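Category: Procurement and Budget Planning > Handling Equipment

Topic: Second hand unit for the Gumenow bench

dxue_purchasing
April 3, 2018
The May budget request must state whether we intend to purchase one Vulia hand or two. The quoted price is 1,664 per hand, excluding the service plan. Comments from bench staff are requested before the form is submitted.

k.kilicarslan
I support the purchase of two. Bottle handling is the task we are funding, and a single hand leaves no spare during repairs.
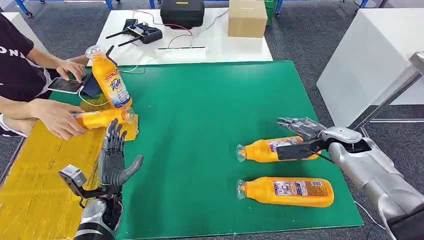 Bottle handling at the green mat, with the right gripper closed on an orange bottle.

brennan_lab2
I respectfully disagree. The left hand is open and holds nothing here. I would request one hand and place the balance in the cable and mat allowance.

k.kilicarslan
One moment of work is a weak basis for that decision. Passing items across the table will require both sides.

dxue_purchasing
Both positions are noted. Please also confirm whether the 7 percent shipping charge applies to each hand or to the order. Voltlow has not answered in writing.

brennan_lab2
To the order, according to their price sheet. My objection to the second hand stands.

Related topics
Service plans: annual or per repair?
Budget codes for grippers and spare fingers
Purchase requests under 100: which form?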